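Iltwood – the new workroom, bit by bit

Quick gallery, as promised to the Lornar lot who keep asking. We moved in at the start of March, boxes everywhere for a fortnight, still not straight but you can at least sit down now. Captions are short, sorry, typed most of these between jobs. Page put up March 23, 2025, more to come when theres time.

The room first. Ground floor, back of the building, used to be the Zastedum stationery store. 19 feet one way and a bit less the other. Grey carpet stays, beige walls stay – we did talk about painting and then looked at what paint costs. White skirting all the way along, scuffed near the door, will get a wipe at some point.

The tables

Light wood-grain top, rounded at the front edge, pale enough that you can see what you've put down. Came from the Lawal clearance along with eight others, all the same. Cable hole towards the back, handy. We had dark tops at the old place and lost pens on them every day.

Clear plastic sheet folded to a shallow V, black pen with the silver clip just by it. Folding chair back against the wall under the socket.
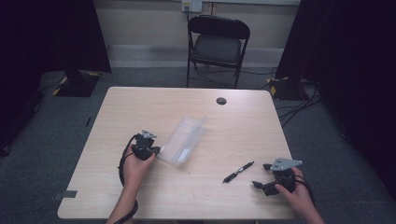

The chairs

Black folding ones, padded seat and back. Better than the old stacking ones by miles. They fold flat and go behind the door when we need the floor, 11 at the last go, could squeeze in another couple if someone shoves. One squeaks. Have put a bit of tape on it so we know which.

Sockets and leads

Not enough sockets, never are. The wall ones fill up first thing and then its extension leads. Rule for now – leads run along the skirting and not across the middle, and whoever's last out switches off at the wall. Electrician is booked for a quote, will post what he says.

Still to do

Shelves. Coat hooks. A proper bin. Blind for the window, the afternoon sun comes straight in and you end up moving your seat round to dodge it. Also the last of the Zastedum boxes, 128 packs of envelopes that no-one wants, take some if you're passing, they're by the front desk.

Kettle is in the corridor, mugs in the box underneath. Bring your own milk for now, the fridge hasnt turned up.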